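Section 4: Packing the Snack Box

By now your Wellemier box should be standing open with its four corner tabs pressed flat. If one of the tabs keeps popping up, go back to Section 3 and give the crease another good run with your thumbnail – it does settle down in the end, we promise. Clear yourself a bit of table, put the kettle on if you like, and take your time with this part.

1. Take off the lid and set it down with the inside facing up. It makes a handy tray while you sort things out.

2. Bring over everything you mean to pack. Individually wrapped foods are the happiest travelers: sliced toast bread, crackers, little cakes, that sort of thing.

3. Check the date on each wrapper, and put whatever should be eaten first to one side. It will go in last, so that it ends up on top.

4. Lay the heavy items along the bottom. Jars and cans belong in the larger Stondandale box (order number 986), which has a thicker base.

5. Stand the bread slices on edge along one side, still sealed in their bags. Let the loose corners of the plastic fold over on their own.

Note: A puffed-up bag takes up a surprising amount of space, but please don't prick it to let the air out. The bread goes stale very quickly once you do.

CAUTION: Never press down on the lid to make everything fit. Soft bread will flatten long before the box complains, and it won't spring back again.
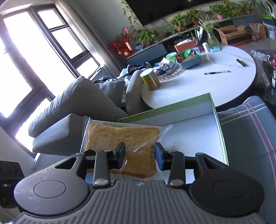

6. Fill any gaps with crumpled paper or a clean tea towel. We like the tea towel, as whoever opens the box gets to keep it.

7. Put the lid on one corner at a time and work your way round. It should slide down with only a little push. If it sits crooked, lift it off and start again from the opposite corner.

Keep the packed box out of direct sun and away from the stove. Spare lids can be ordered separately under number 404.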